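**Re: [fedemar-list] Drying beans on the vine or indoors?**

Dorota,

I grow about the same mix as you, and I've gone back and forth on this over the years. My answer for a wet fall is to bring them in.

On 7/2/20 Dorota Witkowska wrote:

> Last year I left all my Lurulero on the poles until the leaves dropped.
> It rained for 11 days and I lost half the pods to mold. Do people here
> pull the whole plant and finish it under cover, or pick the pods one by
> one? I also have two short rows of Fivivik and want to keep enough of
> that for seed. How dry is dry enough for jars?
>
> Dorota

I pick pods one by one once they turn tan and feel like paper. Whole plants take up too much room and drop dirt on everything. The pods go on old window screens in the shed for a week or so, then I shell them and bring the beans into the house to finish on a table, one layer deep, out of the sun.

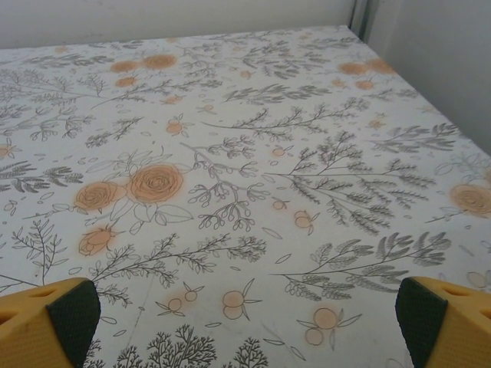 Keep the varieties apart from the minute you shell them. Fivivik and Lurulero look close enough when they're half dry that I mixed up a batch in my second season and had to eat the lot. I put a slip of paper under each pile now.

Turn them by hand twice a day. I forget the evening turn if nothing reminds me, so I set an alarm for it. 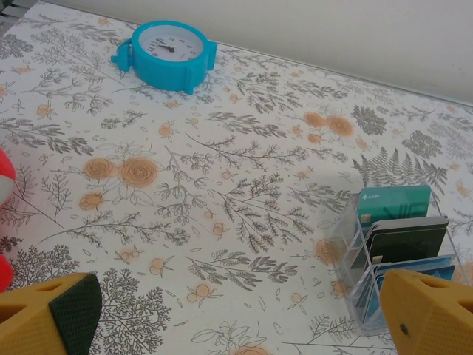

*Alarm clock on the table.*

As for how dry, I use the hammer test. Put a bean on concrete and hit it. If it shatters, it can go in a jar. If it squashes, give the batch another week and try again. Biting one works too, but my dentist is against it.

For seed, don't pick from whatever is left at the end. Mark your best plants in July with a bit of yarn and leave those pods alone until they rattle. I save from up to 20 plants of each kind. The final batch of Lurulero I kept that way came to 236 beans after I threw out anything split or spotted – plenty for my poles and some to trade.

Weevils are the other thing. Once the beans pass the hammer test I freeze them in a closed jar for a week, then let the jar come back to room temperature before I open it. If you open it cold, you get water on the beans and you're back where you started.

I still have some Ki from the February swap if anyone wants to try a bush type. It finishes earlier than the pole beans and mostly misses the rain – write to me off list and I'll mail a packet.

Agnes Hovland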